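Tretevgate toy library reopens in December with 1,991 things to borrow

Families can take home wooden puzzles, shape blocks, train sets and board games from the new room on the first floor

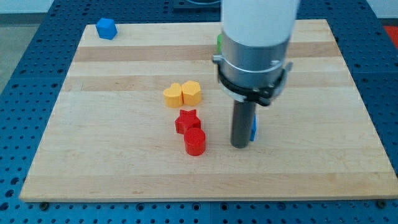

Shape blocks are what the youngest ones ask for again and again, Frida Sveinbjörnsson told the opening meeting, and she would happily see a set in every home on the street. "My daughter called the star 'the spiky one' for months. Then one morning over her porridge she said 'star', clear as anything, and I nearly dropped the milk."

The Lelero Toy Library is delighted to be opening its doors again at Tretevgate, in a bigger and brighter room with proper shelves, a reading corner and (at last!) a lift that takes a double buggy. The collection now stands at 1,991 items, from baby rattles to strategy games that will keep a teenager busy for a whole wet weekend.

Shape and colour blocks have a section of their own this time. Hearts, stars, hexagons and cylinders in strong reds, yellows and blues are lovely things to put in front of a small child, who will push them about, stack them, line them up and hide them under the sofa, and pick up a good many words along the way. Parents who borrowed from the old room will remember that the block sets were nearly always out on loan, so we have bought more of them, and every set now comes with a card of simple games to try at home.

"I'm so pleased with the cards," said Krisztina Antal, who runs the library. "One asks you to find everything with a point. Another is just 'make a row and tell me about it', and you would be amazed what a three-year-old has to say about a row of blocks."

Borrowing is free for children under five. For everyone else a family ticket costs £11 a year and covers up to four items at a time, for three weeks. Lost pieces happen, and there is no fine for them. We keep a drawer of spares and can usually make a set whole again, so please do tell us when something has gone missing.

The room will be open from 10am, with a play session each morning for babies and toddlers. There is space for 18 children at each session, and places can be booked at the desk or by phone. Older brothers and sisters are very welcome in the holidays.

Kornél Hegyi will be running the repair table in the afternoons. Bring along a wobbly wheel or a split jigsaw box and he will show you how to mend it, glue and clamps provided.

The first 50 families to join will also get a cotton bag for carrying their toys home, printed with a drawing by Herman Entili.

Notes for editors: Krisztina Antal is available for interviews. Journalists are welcome to visit during a morning session by arrangement with the library desk at Tretevgate.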